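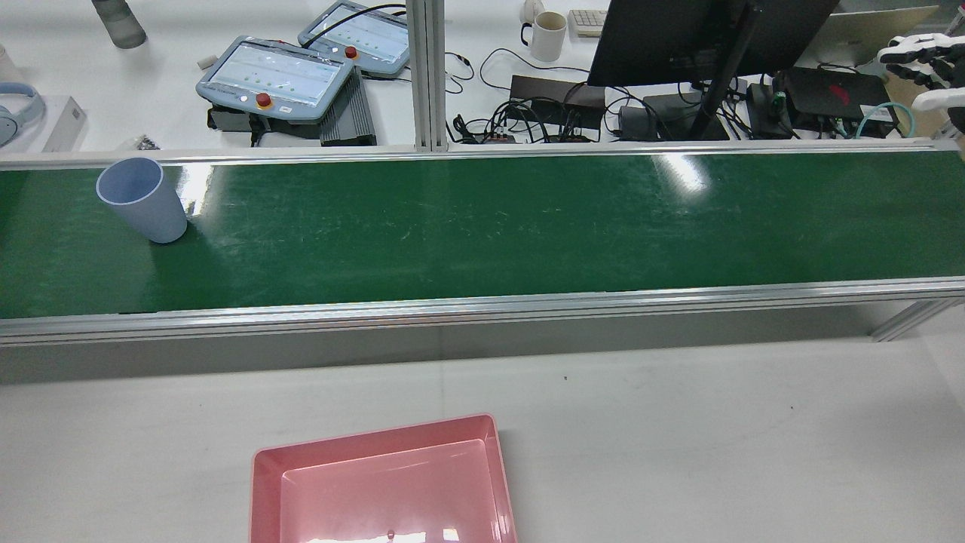 Cleaning a scuffed green conveyor belt

Quick guide for anyone who runs a small tabletop belt with cups and trays on it. Mine is the flat green kind with an aluminum rail down each side. Should take 9 minutes if you don't stop to chat. I stopped to chat.

What you need

Two lint-free cloths. One spray bottle, warm water with a drop of dish soap. Soft brush, old toothbrush is fine. Plastic scraper. Dry towel. No acetone, no steel wool, no kitchen scouring pads. I sell nobody anything but if you want a ready made cleaner, Trindmont does a belt spray that I've used, order code 2795. Soap is fine too.

Step 1. Stop the belt

Power off at the drive, not just paused. Wait til it has fully stopped. Then get your sleeves out of the way.

Step 2. Clear it off

Everything off the belt, cups first. They're light and tapered, they go over if you bump the rail and then you're chasing them. Pick up by the body, fingers off the rim if you're going to stack them later. Cups into one pile, trays and bins parked back on the table.

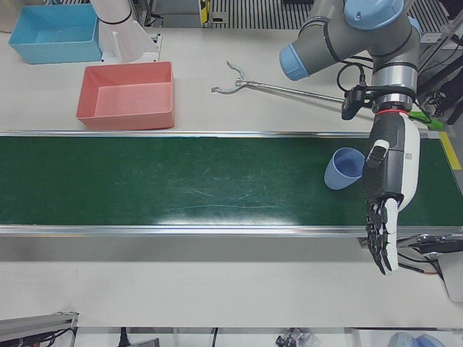
Light blue cup on its side, right end of the belt.

Anything that's been lying on its side, check inside before you put it away. Crumbs, bits of tape, a screw once.

Step 3. Dry brush

Brush toward one end, always the same end. Don't scrub back and forth, you just push the grit into the surface and that's where half of those pale scratches come from. Do the gap along the rail with the toothbrush. Far rail is the annoying one, lean over or go round.

Step 4. Wipe

Spray the cloth, not the belt. Wipe in strips, one rail to the other, overlap a little. Fold to a clean side every few strips. Then second cloth with plain water, same again. Move the belt on by hand and do the part that was underneath. Mark your start point with a bit of tape on the rail or you'll go round twice.

Dust comes off, scuffs mostly fade, real scratches stay. Live with them. If you can catch a fingernail in one, write down where it is and check it next month.

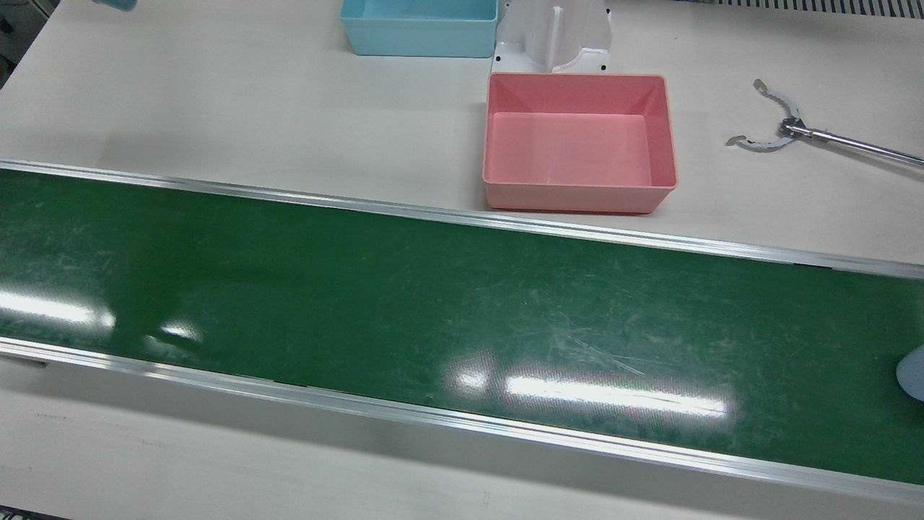

Scratches and dusty streaks, worst on the right half. Pink bin behind the rail.

Step 5. Rails and bins

Same damp cloth down the rails, top face then the inner lip. Wipe out the bins too, corners espcially. Sloped sides are easy, the floor is where the dirt sits.

Step 6. Check it in the light

Get down low and look along the belt toward a lamp. Streaks show up right at the edge of the glare and you won't see them from above.

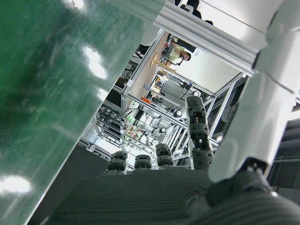 Move your head a bit, look again, wipe whatever you missed. Dry towel over the whole thing last. Then power on, run it slow for 2 minutes with nothing on it, listen for squeaks. Put the cups back when its dry.

How often

We do it at the end of the day if it's been busy, otherwise when it looks bad. Full clean with the belt off every 3000 cycles, that's a seperate page.

Aurelio Calvo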